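The Naritz Table – two-arm bench for dish and tableware work

I've been selling and setting up kitchen back-room gear at Brindden for 11 years, and this is the first product page I've asked to write myself. The Naritz is a workbench with two robot arms on it. It sorts, stacks and racks bowls and small dishes, all day if you want it to, and it's meant to sit in the same room as the people who used to do all of that by hand.

What it's like to have one around

I'll start with the people, because that's what everyone asks me about at the door (usually before they've even taken their coat off). Our first long trial was at Tavares, a rental tableware place that sends out bowls and plates for weddings and company lunches. Hélder Rebelo runs the return room there. Before the table came in, every evening ended with two people standing at a counter matching bowls by color and size until their wrists gave out. He was pretty sure his crew would hate the thing.

They didn't love it in week one, I'll give him that. It was slow, and it beat everybody's patience when a bowl came in upside down. But by April the matching had moved over to the table, and the crew had moved over to checking for chips and packing orders, with a half-hour lunch that really was half an hour. Hélder kept the same number of people on. He did change the shift times, and that caused more grumbling than the arms ever did!

The work itself is small stuff, one bowl at a time, with an arm on each side so either one can reach in toward the stacks.
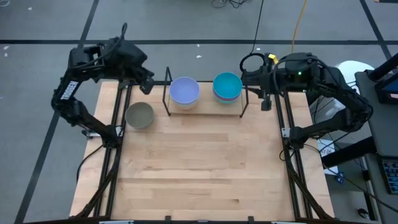 What you get

Two black arms, each with its own gripper, on rails along the sides of the table
A wood tabletop, easy to wipe and kind to dishes
One wire rack (extra racks are sold separately)
Our Brerkurel software, with 26 dish shapes already loaded
Two days of training at your place, for whoever will be working next to it

Teaching it a new dish

You move the arms through the job yourself, over and over, and the software learns from that. Most shops need 127 runs before I'm happy to leave it alone with a new shape – fewer for plain bowls, more for anything with a handle. Please let the people who know the dishes do this part. I've watched managers try it and they rush. Chi-keung Chiang, who handles our training visits, likes to put the most doubtful person on the crew in charge of the first day, and I've stopped arguing with him about it.

Things I'd want to know before buying

It isn't fast. A good sorter will beat it over a short stretch, every time.
It needs a person nearby for nested bowls that stick together.
Glass is not supported yet. I know, I know, we get asked every week.
Keep the floor space in front clear so two people can pass each other with trays.

Ordering

Lead time is 19 working days once we've seen photos of your room and a box of your dishes. Send the chipped ones too, they're useful to us. If you'd like to talk to the Tavares crew first, ask for me when you call and I'll set it up – mornings before nine are best for them.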